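Plastic tumbler

A plastic tumbler is a drinking vessel without a handle or stem, moulded from plastic and usually a little wider at the mouth than at the base. It is used in homes, schools, canteens, hospitals and campsites, mostly for cold drinks, and is meant to be washed and used again. In everyday British speech it is more often called a plastic cup or a beaker. The word "tumbler" is also used for glass vessels of the same form, and "beaker" for laboratory glassware and for some lidded children's cups.

Reusable tumblers differ from disposable plastic cups mainly in the thickness of the wall. A disposable cup can be crushed in the hand and is normally thrown away after one drink. A reusable one keeps its shape when gripped and may last for many years.

Shape

Most plastic tumblers are round in section with straight sides that narrow towards the bottom. The narrowing is called the taper or, in moulding, the draft. It has two purposes. It allows the finished piece to come out of the mould without scraping, and it lets one tumbler sit inside another for storage. A steep taper gives a cup that stacks deeply but is easier to knock over, as its base is small compared with its mouth. A slight taper gives a steadier cup that takes up more height in a stack.

The rim is often rolled or thickened. A plain cut edge would feel sharp against the lip, and a thin wall without any stiffening at the top tends to go oval when squeezed. The rolled rim also gives the fingers something to catch when two stacked cups are being separated.

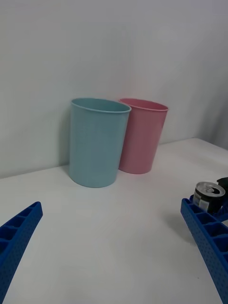

The base may be flat or slightly raised in the middle. A raised base leaves only a ring of plastic touching the table, so the cup stands level even if the moulding has warped a little as it cooled. The drawback is that a shallow pool of water collects in the hollow when the cup is put upside down in a dishwasher.

Capacity varies with use. Nursery cups are small enough for a young child to lift with both hands. General household tumblers commonly hold between 200 and 400 millilitres, and larger sizes are sold for picnics and for iced drinks. Many canteen tumblers have a fill line moulded or printed on the side.

Materials

Polypropylene is widely used for household tumblers. It is light, slightly waxy to the touch and fairly flexible, so it tends to bounce when dropped. It stands up to hot water well and is usually opaque or cloudy. Coloured polypropylene can be given a smooth matt finish, and some makers add small flecks to the plastic before moulding to produce a speckled surface.

Polycarbonate is clear, hard and very tough, and was for a long time the usual choice for institutions. It has been replaced in many kitchens by copolyester plastics, which look similar. Styrene acrylonitrile is clear and stiff but more likely to crack if dropped on a hard floor. Melamine is heavier and feels closer to pottery. It takes bright colours well but is not suitable for microwave ovens.

Some tumblers are sold as containing bamboo, rice husk or wheat straw. In these the plant material is generally a powdered filler held together by a plastic or resin, and the cup should be treated according to the instructions for that resin.

Manufacture

Nearly all reusable tumblers are made by injection moulding. Plastic granules are mixed with colouring, melted and forced under pressure into a steel mould with an outer part, which shapes the outside of the cup, and a core, which shapes the inside. The plastic cools within seconds, the mould opens and the cup is pushed off the core. A small round mark is often left in the centre of the base where the plastic entered.

The finish of the cup copies the finish of the mould. A polished mould gives a glossy surface, and a blasted or etched one gives a matt surface that hides scratches and fingermarks better. Tumblers are often run in batches of one colour after another from the same mould. Pale shades are normally run before dark ones, as traces of dark colouring left in the machine would show up in a pale batch.

Colours and sets

Plastic tumblers are commonly sold in sets of mixed colours. The practical reason is that each person at the table can keep track of their own drink. Families with several children often give each child a colour, and nurseries may do the same with groups. 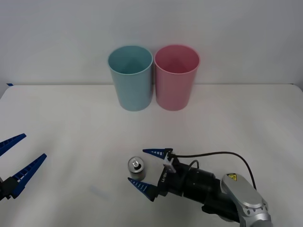 Light blue and pink tumblers of the same shape and size.

Early household sets tended towards strong primary colours. Pastel shades such as pale blue, pink, mint and lemon have come in and out of fashion several times. The design writer Rattana Sriwong, in a short survey of table plastics, traced the return of pastels in shops to the sale of matt tableware as an everyday alternative to glazed pottery. She listed the Wirnholm range, first sold one December as a gift set, among the earlier matt sets, and noted that the rival Mabuza tumbler had the same outline with a thicker rim. The Dronder, a canteen tumbler, was made in 19 colours, most of them ordered only by schools.

Colour has some effect on how a cup wears. White and very pale tumblers show tea and fruit juice stains soonest. Strong reds and blues may fade if the cup is left on a sunny windowsill. The inside of a coloured cup often looks deeper or paler than the outside, depending on how the light falls into it, though the plastic is the same throughout.

Use

Tumblers are used chiefly for water, milk, squash and juice. They are also kept in bathrooms for rinsing and for holding toothbrushes, and on desks for pens. In cookery they serve as rough measures and for cutting rounds from soft dough.

Most plastic tumblers are a poor choice for very hot drinks. There is no handle, and a single wall passes heat to the fingers quickly. Some plastics also soften enough near boiling point for the cup to give when held.

Fizzy drinks keep their bubbles for a similar time in plastic and in glass if both are clean. A scratched inner surface causes more fizzing, as bubbles form along the scratches.

Cleaning and storage

Polypropylene and copolyester tumblers can usually be washed in a dishwasher, on the top rack. They come out wetter than glasses do, as plastic holds little heat to dry off the remaining water, and they should be left to drain before being put away. Light cups may be turned over by the spray and fill with dirty water. Standing them close together or wedging them between heavier pieces prevents this.

Tea stains can be removed with bicarbonate of soda made into a paste with water and rubbed on with a soft cloth. Scouring pads leave fine scratches that hold stains later. Oily films, which cling to polypropylene in particular, need hot water and washing-up liquid.

Tumblers stacked while damp may stick together and can develop a stale smell. A stuck pair can be freed by standing the lower cup in warm water and filling the upper one with cold. Twisting works for flexible cups but may crack stiff ones. Where there is shelf space, storing tumblers singly and upright avoids the problem.
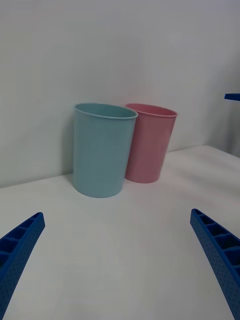 Reading time: 6 min

Wear and disposal

A tumbler is generally replaced when it has cracked, gone cloudy or become rough at the rim. Fine cracks near the base, known as crazing, are caused by repeated washing at high temperature and by strong detergents. A crazed cup may still hold water but is difficult to clean properly. Chewed rims are common on children's cups and can be sharp.

Recycling depends on the plastic and on the local collection. Polypropylene carries the number 5 in the triangle on the base and is accepted by many councils in the form of pots and tubs, though rigid cups are not always included. Polycarbonate and mixed plastics carry the number 7 and are seldom collected from homes. Melamine cannot be melted and remoulded. Sound tumblers that are no longer wanted are often passed on to playgroups or used for seedlings, with holes made in the base for drainage.

See also

Beaker
Disposable cup
Melamine tableware
Picnic set

Last edited 23 Sep 2021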